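Court says no to second bite in Clutlow lease row

Jul 24, 2018

I spent most of this morning on a very hard bench so you don't have to, and I can report that the Riditz and Flaramano business is over, bar the costs. The appeal judges came back after a short break and threw out the landlord's case in a ruling that took less time to read than I took to find a parking space.

Quick recap for anyone who has (quite sensibly) not been following. Riditz owns the old furniture showroom on Clutlow Road. Flaramano, the bedding and soft furnishings people, rented the ground floor from them and then moved out in February, well before the lease was up. Their lease had a break clause in it, so they could leave early if they gave proper notice and were up to date with the rent. Flaramano said they'd done both. Riditz said they hadn't, and wanted the rent for the rest of the term.

The whole fight came down to 288 pounds. I kid you not! That was the service charge for the bins and the shared stairwell, and it hadn't been paid on the day the notice went in. Riditz argued that the service charge counted as rent, so Flaramano was behind, so the break didn't work and the lease carried on. The first judge didn't buy it, and Riditz appealed.
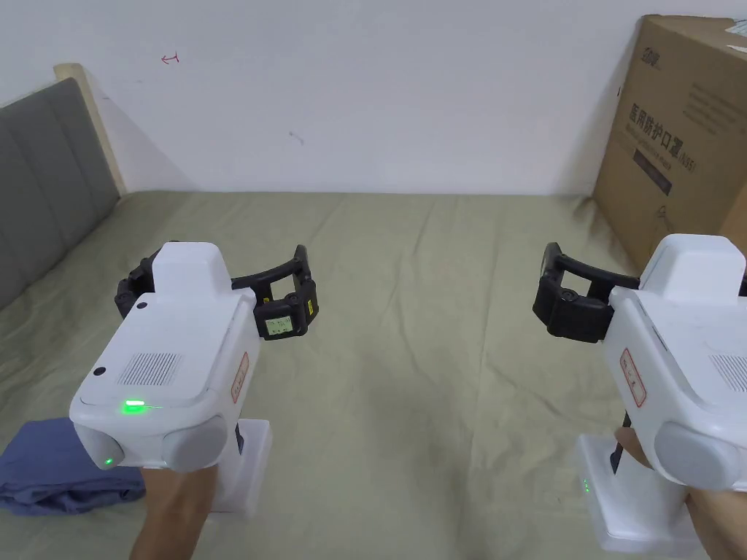 Petronella Van Wyk, for the landlord, did her best with it this morning. Her point was that the lease lumps everything together under "sums payable" in one clause, and that a business tenant with its own solicitor ought to have read that before handing back the keys. I thought she was rather good, and for a while I wondered if it might go her way.

Then Mandla Msimang got up for Flaramano and took the judges straight to the definitions page, where rent is "the yearly rent" and the service charge has an entry all of its own. If the landlord had wanted both paid up before anyone could leave, he said, the landlord could have written that down. He also had the demand for the money, which was posted two days after the notice was given. It's hard to be late with a bill that hasn't reached you, and I saw one of the judges nod at that.

The ruling, read out by Judge Kgomotso Masilela, went with him on both points. The break clause talks about rent and the court wasn't going to read anything more into it. And even if the charge had counted, it wasn't due until it had been asked for. The lease ended when Flaramano said it did. They still have to pay the service charge, mind you, and I gather they did that months ago.

What's left is costs. Flaramano wants its legal bill for the appeal covered in full, and the judges have asked both sides to put something in writing. There's also a small tussle over interest on the deposit, which Flaramano puts at 1,214 pounds. Riditz says it could be up to that but no more, which sounds to me like two sides who might just settle it over the phone.

I caught Pieter Ngcobo from Riditz on the steps outside. He was polite but plainly fed up, and told me the firm was "disappointed, and will be looking at how we word our leases". He wouldn't be drawn on whether they'd try to take it any higher. Flaramano's people had gone by the time I got down there, so I've left a message and will add their comment if they ring back.

As for the showroom, Wumbei has been in to look round it and wants the ground floor for a café, with some tables out the front if the council agrees. Ayanda Mokgethi, who runs the shoe repair shop next door, told me she'd be glad of the footfall, having had dark windows beside her since the winter. The planning notice is tied to the lamp post outside if you want to read it for yourself.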